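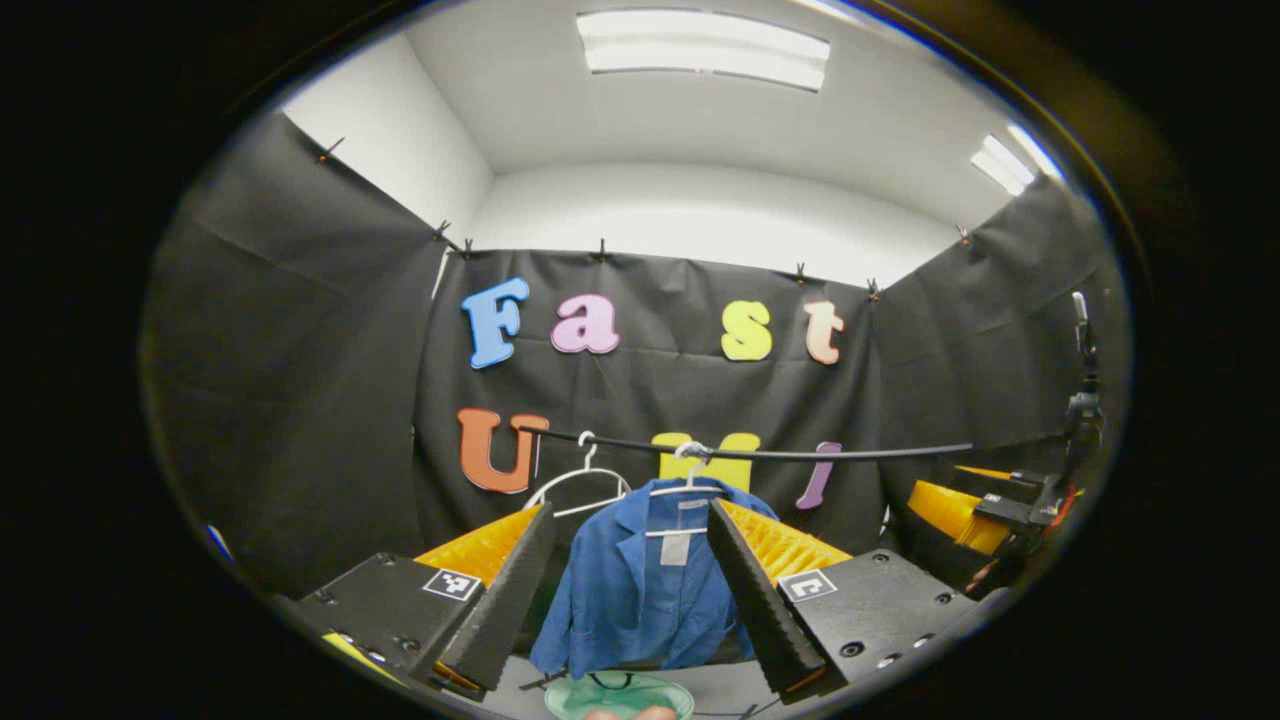 Akon Ridged Finger Insert, Replacement Set
Product and safety notice
Issued 19/02/2021

Availability: in stock at Plonden and Manurung
Supplied as: matched pair, with fixing screws
Suitable for: Akon hand-held grippers and Akon stand-mounted grippers

The replacement set is supplied for use in garment handling, including the hanging and removal of coats and jackets. It supersedes the earlier insert, which has been withdrawn from sale.

Reason for withdrawal

In August the Urkach test room reported that an insert had split at its base while a coat was being lifted from a rail. The finger closed further than intended and the operator's fingertip was pinched between the pad and the housing. The injury was minor. Hafiz Saragih, who examined the returned part, found that the split had begun at the lower screw hole and had spread along the first ridge.

A further 103 inserts were then recalled from customers for inspection. Several showed the same fault at an early stage. It could not be seen with the finger pad fitted.

Affected parts

Batch numbers 1,562 to 2,809 are affected. The number is moulded on the rear face of the insert. Parts outside this range may remain in use, subject to the normal inspection.

Action required

Stop using any gripper fitted with an affected insert. Disconnect the power before removing the finger pad. Replace both inserts, even where only one is marked or split, and do not attempt to glue a damaged part. Check that the housing screws are tight and that the position markers are clean before returning the gripper to service.

Operators should keep their fingertips behind the housings whenever the gripper is closing. Hangers should be gripped at the shoulder and not at the hook.

Service life

The replacement insert is rated for up to 2,000 closing cycles between inspections.

Returns

Affected parts are exchanged free of charge. Please write to Ilham Pasaribu, Product Safety, at the Plonden office, quoting the batch number and the original order reference. Split inserts should be returned unwashed in a sealed bag.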